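May, by the Clinduvau Robotics Club press desk

Student club from Jorkbridge enters robot in Lallness Home Task Day

The Clinduvau Robotics Club will take part with its robot Odoi in the Lallness Home Task Day this Friday. The students have trained the robot for 58 evenings in a room with simple furniture. In the main task, Odoi must pick up a small object from a desk and put it in the drawer of a bedside table.

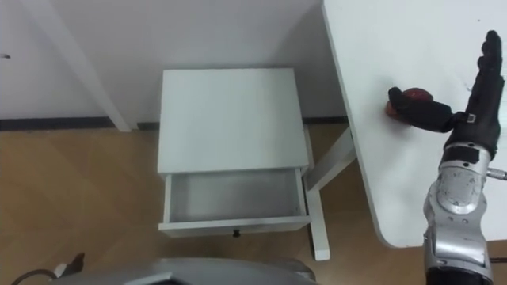 The rules on Friday

Each team has 30 minutes and can get at most 1000 points. The drawer is already open at the start, and closing it gives extra points. In the last club test Odoi reached 62 percent of good grasps with the right hand. The students wish to improve this number, especially for round objects, which roll away easily.

Visitors are welcome from the morning and the entry is free. New members can register at the club table.

Comments (3)

robomum: Good luck to all the team! We will come with the little ones.

tk_58: Does the hand have sensors in the fingers, or only the camera?

Jorkbridge reader: Is there parking near the hall?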